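Sunday, after lunch. Checkered-cloth table, main hall

Kamarul wants this layout kept through July. I'm not convinced.
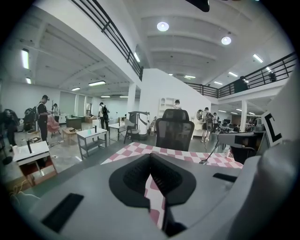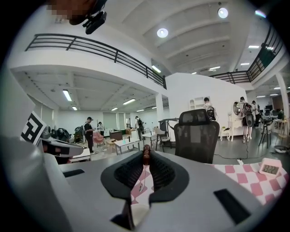
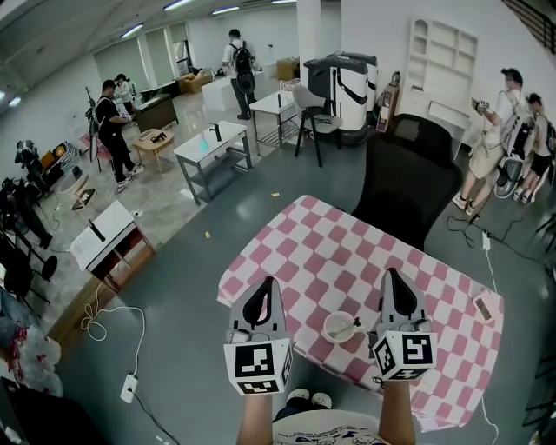 The cloth creeps whenever a chair gets pushed in, and I don't believe tape will cure that. Ailbhe says clips. Maybe. Power strip stays on the floor for now, which I still dislike. Plan says 88 table resets by Tuesday. We'll see. Ask Saragih what a second cloth costs before anyone orders one.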